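A Practice Room for Robots, Rented by the Month

By Ní Bhriain
Aug 4, 2024

The first thing Clustlow does when you sign up is ask what kind of floor your robot will be standing on. There is a pull-down menu with wood, tile, carpet and concrete, and a box for anything else. It seems like an odd place to start until you have watched a mobile robot try to cross from a smooth floor to a rug with both arms held out in front of it.

Clustlow is a simulation service from Tosport, a small company that until last year made scheduling software for warehouses. It sells time in virtual homes. Customers upload a model of their robot, pick a set of rooms, and run it through household jobs before any hardware gets near a real kitchen. The catalog has 173 rooms at the moment. Most are kitchens, with a fair number of hallways and bathrooms and a handful of garages that the company says it will expand.

I had access to the service for most of June. I don't own a robot, and Clustlow doesn't require one. A two-armed model called Ilex comes with every account, and it is meant for people who want to learn the software before they bring in their own machine. I used Ilex for all of the tests here.

Setup took me most of an afternoon. The program that runs on your own computer is small, and the heavy work is done on Tosport's servers, so an ordinary laptop is enough. The slow part is the account itself. You have to create a project, then a fleet, then a robot inside the fleet, even if you only ever plan to use one robot. The manual explains this in one paragraph near the back. I found it after I had made two fleets by mistake, and I had to write to support to get the extra one deleted. They did it the same day.

Once that is done, the rest goes quickly. You choose a room from a grid of thumbnails, choose a starting point, and press run. There are two ways to control the robot. The first is a scripting window, where you write short commands or load a trained policy of your own. The second is direct control, with a game controller or a pair of tracked hand controllers. I used a game controller I already had. It takes some getting used to, and the button that opens the left gripper is next to the one that resets the whole session. I lost a good deal of work that way before I found the page where buttons can be reassigned.

The jobs come in packs. Each account includes the basic kitchen pack, which covers opening cabinets, moving dishes, wiping counters and carrying things from one surface to another. Every job has a start state, a goal state and a time limit. When a run ends you get a report that shows where the grippers went, what they touched, and how hard. The contact report is the best part of the product. It marks every bump on a map of the room, including the small ones you would never notice while driving. On my first trip along a counter I thought I had done well, and the map was covered in marks.

Physics is good on hard objects and poor on soft ones. Plates, bowls and cabinet doors behave the way you would expect. A plate set down on its rim tips and rolls. A drawer pulled at a bad angle sticks. Towels are another matter. The one I tried to fold passed through the gripper finger twice and ended up partly inside the counter. Tosport lists cloth as a beta feature, and I would leave it alone for now.

The rooms themselves are plainer than I expected. Some are built from scans of real homes, and those look fairly close to life. Others are put together by a generator that picks wall colors, floor types and fittings more or less at random. The company's argument for the second kind is that a robot trained only in beige kitchens will have trouble the first time it meets a red one. The generator takes that idea a long way. You can set how wild it gets on a slider, and at the high end you get color combinations no one would choose to live with.

The same slider affects the robot's own view. The head camera can be set to stay level or to shift and tilt between runs, which is meant to keep a policy from depending on one fixed angle. With the setting turned up I found driving by hand close to impossible. A wall would lean one way while the floor leaned another, and I kept reaching for things that were well to the side of where I thought they were.

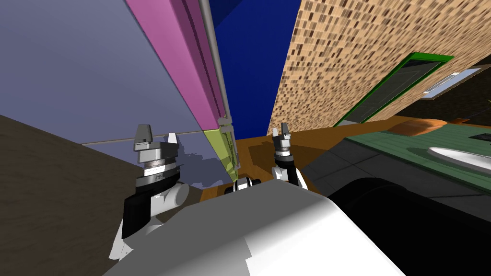 Prices are simple enough. The single-seat plan is $700 a month, with the full room catalog and the kitchen pack. Other packs cost extra, and so does storage past the first few weeks of recorded runs. A team plan covers 4 seats and lets people share rooms and reports. There is no free tier, but the trial is a full version of the product and doesn't ask for a card.

For a university lab or a young company, that monthly fee is real money, and there are free simulators that do much of the same work for people willing to set them up. What Clustlow offers in exchange is time. I had a robot moving in a kitchen on the first day, and I am not a roboticist. The room generator and the contact report would both take a skilled person a while to build from nothing.

There are gaps. Sound isn't modeled at all. People aren't either, so you can't test what happens when someone walks into the room and reaches for the same cup. Exported reports come as PDF files or as a raw data dump, with nothing in between, and I would have liked a plain spreadsheet. The server also went down once during my month — for less than an hour, in the evening — and the run in progress was not saved.

Tosport says a laundry pack is next, once cloth is out of beta, followed by support for stairs. Neither has a release date. Accounts opened before the laundry pack ships will get it at no added cost for as long as they stay active, and the offer applies to both the single-seat and team plans.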